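Cell 2 at Jarbridge: hand cables rerouted

The right hand on the Brulano cell is back in use after Wednesday's service. Kasun Sheikh replaced the finger cable and gave it a longer loop at the wrist. The wrist screws were checked and the finger zero positions reset.
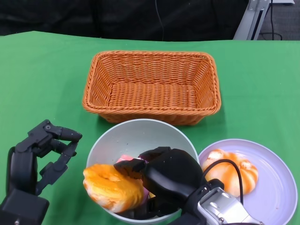
Farzana Gamage asked whether the left hand should get the same cable now, and was told it will wait until the next service at 300 hours.

Until then, please look at both wrist loops before each shift and stop the cell if a cable pulls tight. Keep the green cloth flat, and log any finger that fails to close.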